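Ticket 1713
Product: Ketitz wrist tracking, two-arm set
Site: Okcombe
Opened: 24 October 2020
Severity: high (arm motion outside planned path on replay)
Status: open, workaround in place

Summary
Left wrist pose jumps during cabinet tasks. On replay the left arm of the Huvier cell swung outward at full commanded speed until the torque limit tripped. No contact with anyone, light fence closed. The gripper touched the fixture and left a scuff on one finger pad.

Steps to reproduce
1. Calibrate head camera and both wrist sets. Calibration passes.
2. Record the door task: open the cabinet, hold the door, work on the shelves.
3. Export without smoothing.
4. Play back in simulation and plot left wrist position against time.

The jump is present in 5 of 9 recordings. The right wrist has no jumps in any of them.

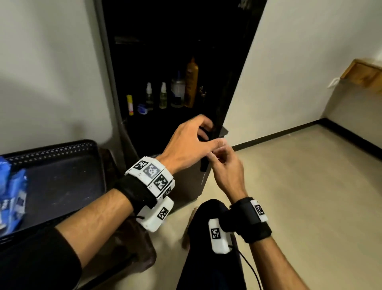
Door task, left hand on the door edge, tracker modules on both wrists.

Expected: continuous wrist path, gaps flagged as invalid.
Actual: the path leaves the door, holds a false position for a short time, then returns. The samples are marked valid, so the export check lets them through.

Checked so far
Straps: tight, no slip against the sleeve.
Cables: reseated at both ends. No change.
Marker faces: cleaned. No change.
Lighting: added a lamp on the left. Marker dropouts inside the cabinet went down. Jumps did not.
Firmware: same build on both wrists, unchanged since February.

Next we ran the wiping task on the bottom compartment, to see if the dark interior was the trigger. The hands stay low and deep in the cabinet for most of that task, and the right one works against the inner side wall.

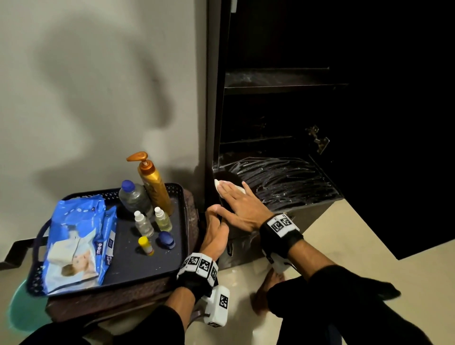
The wiping recordings contain short gaps and nothing else. Every gap is flagged invalid, and the interpolated path stays close to the real one. We ruled out low light as the cause of the jumps.

What the bad recordings share is the outside of the door, which is faced with a mirror. In the logs the solver reports two candidates for the same marker ID shortly before each jump, then picks the wrong one. Reprojection error on the wrong candidate is low enough to pass the default gate. The assembly task, done with the door shut and both hands at the front edge, is the worst case we have found to date.
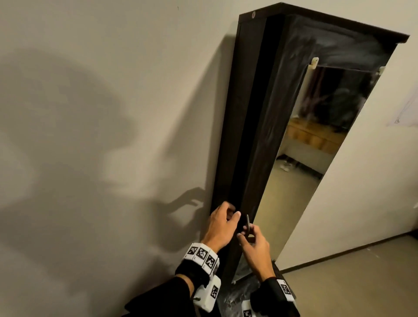

Begum support replied that a mirrored marker should fail to decode, but that a partial view in steep perspective can get past the check when error correction is set to high. They asked for the raw log and told us to set error correction to low, then limit wrist speed in the export filter to 4000 mm/s.

Both changes applied. Door task re-recorded, no jump in the plot. Assembly task not yet repeated. Replay on the Huvier cell stays locked out until it has been, and the older exports are quarantined. Raw log uploaded to this ticket.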